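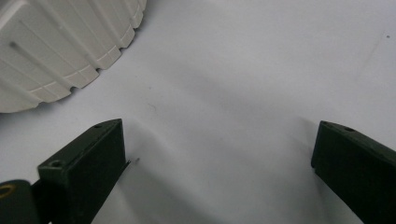
Pressemitteilung

Eskola und Ondgate führen Mehrwegsystem für Großküchen in Jeseneck ein

Jeseneck, 06.10.2019 -- Die Eskola Gemeinschaftsverpflegung GmbH und der Logistikdienstleister Ondgate stellen die Belieferung der Schul- und Betriebskantinen in Jeseneck auf ein gemeinsames Mehrwegsystem um. Einen entsprechenden Rahmenvertrag haben beide Unternehmen in dieser Woche unterzeichnet. Er hat eine Laufzeit von 3 Jahren und kann einmalig um weitere 2 Jahre verlängert werden.

Gegenstand der Vereinbarung ist die Lieferung von Trockenwaren, Molkereiprodukten und Feinkost, die bislang überwiegend in Einweggebinden erfolgte. In der ersten Stufe werden 710 Transportbehälter in Umlauf gebracht. Bis zum Abschluss der Umstellung soll der Bestand auf 3830 Behälter anwachsen. Die Beschaffung übernimmt Ondgate, die Reinigung erfolgt zentral am Standort Jeseneck-Süd. Dort wurde in den vergangenen Monaten eine bestehende Lagerhalle für die Annahme, Spülung und Kontrolle der Gebinde umgebaut.

„Die Küchenleitungen haben uns wiederholt darauf hingewiesen, dass die Entsorgung leerer Gebinde Zeit und Stellfläche bindet“, erklärt Eirlys Ruddock, Geschäftsführerin der Eskola Gemeinschaftsverpflegung GmbH. „Mit dem neuen System holt das Lieferfahrzeug die geleerten Behälter bei der nächsten Anfahrt wieder ab. Zusätzliche Touren sind dafür nicht vorgesehen.“

Die Erfassung der Behälter erfolgt über die Bestandssoftware Plovex, die bei Ondgate bereits in der Getränkelogistik eingesetzt wird. Jeder Behälter erhält eine eigene Kennung, die bei Ausgabe und Rücknahme gelesen wird. Ein Pfand wird den angeschlossenen Küchen nicht berechnet. Für Behälter, die nach Ablauf der vereinbarten Frist nicht zurückgegeben wurden, stellt Ondgate eine Ersatzgebühr in Rechnung -- die Einzelheiten regeln die ergänzenden Lieferbedingungen, die allen Kunden schriftlich zugehen.

Die Umstellung beginnt mit den Schulkantinen im Stadtgebiet. Die Betriebskantinen im Gewerbepark folgen im Dezember. Während der Übergangszeit werden einzelne Artikel weiterhin in den bisherigen Verpackungen geliefert, insbesondere Gewürze und Kleinmengen. Bestellfristen, Mindestmengen und Ansprechpartner bleiben unverändert. Küchen, die über keine geeignete Abstellmöglichkeit für leere Behälter verfügen, können bei Eskola einen verschließbaren Rollwagen anfordern.

Für das Küchenpersonal werden vor der jeweiligen Umstellung Einweisungen in den Räumen der Eskola angeboten. Die Teilnahme ist kostenfrei, eine Anmeldung über die zuständige Kundenbetreuung ist erforderlich.

Pressekontakt:
Eskola Gemeinschaftsverpflegung GmbH
Unternehmenskommunikation
Jeseneck

Abdruck honorarfrei, Belegexemplar erbeten.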